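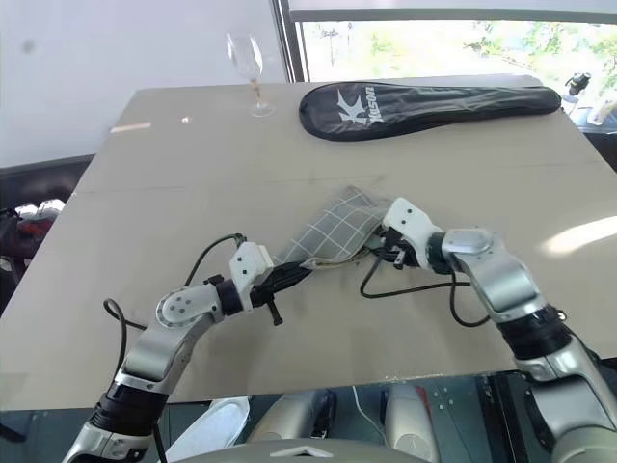 Rūta Jankauskaitė
Ingénieure d'études, responsable des achats de la plateforme Stovitz

4.2 Choix de la configuration et coût du poste

Figure 3. Manipulation d'un tissu à carreaux par les deux bras du poste.

La première version du budget prévoyait un seul bras, avec une pince fixe pour retenir l'étoffe au bord du plateau. Nous l'avons abandonnée en March, après les essais menés chez Sproģis. Le pliage demande souvent de tenir le tissu en deux points à la fois, comme dans la figure 3, où une pince serre le coin droit tandis que le côté gauche est engagé dans les doigts de l'autre. Le second bras a donc été inscrit parmi les dépenses d'investissement, et le financement de la pince fixe a été reporté sur les doigts de rechange.

Les câbles avaient été sous-estimés. Sur la même figure, celui du bras gauche forme une large boucle et celui de la pince droite descend jusqu'à la table. Le devis de Clusano ne comprenait ni guides ni colliers. Nous avons ajouté une ligne de 474 euros pour les guides et une autre de 327 euros pour un jeu complet de câbles de remplacement.

Le mobilier n'a pas fait l'objet d'un achat. Le plateau beige existant a été conservé, de même que l'emplacement près de la fenêtre. Des stores restent à chiffrer, car la lumière extérieure varie au cours de la journée et les séries d'essais doivent rester comparables entre elles.

L'entretien est budgété sur 3 ans, à raison de 40 heures de technicien par an. Ilze Kütt a établi cette estimation à partir des relevés du poste Stosar, dont les pinces sont du même modèle. Les textiles d'essai relèvent du budget de fonctionnement et ne figurent pas dans le total.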